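Part-time demonstration operators, Gronow office

Zodgate is taking on operators to record hand demonstrations for its tabletop manipulation project. Most of the work is done with hand-held grippers, one in each hand. You carry out a short task on a table, save the recording, put things back in a new arrangement and go again. One shift a week is spent on remote control, driving a pair of arms at our Domadthorpe lab over a video link.

You don't need a technical background. We will train you for two paid days before your first shift. Past operators have come from kitchens, warehouses and sewing shops.
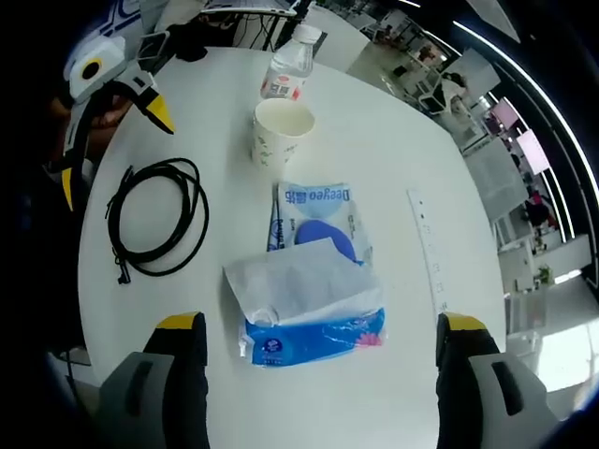

Operators record 200 short demonstrations in a full shift, with breaks built in. You will get a task sheet in the morning and follow it in order. Objects are ordinary ones and some are harder than they look. A coiled cable shifts when you lift one side, a ruler lying flat gives the fingers very little to get under, and the soft tissue pack has to be held without crushing it. We want steady movements at a natural speed. If you fumble, keep going and mark the recording as a retry.

What we ask for:
Able to stand for up to 50 minutes at a time
Comfortable using both hands, left-handers welcome
Willing to repeat the same task many times with care
Basic computer use (naming files, filling in a form)

Shifts are Monday to Thursday, 9:00 to 3:30, and we ask for at least two a week. The contract runs through June and may be extended. Pay is $900 for each block of five shifts, training days included at the same rate. Parking is free behind the building.

The recordings capture the table and your hands, and sometimes other people in the office. You will be asked to sign a consent form covering this.

To apply, send a short note with the days you can work to Caroline Rugemalira, or leave it at the front desk in Room 335. Tryouts take an hour and are held on Tuesday afternoons with Aled Edwards. Please say in your note if you need a chair or a lower table.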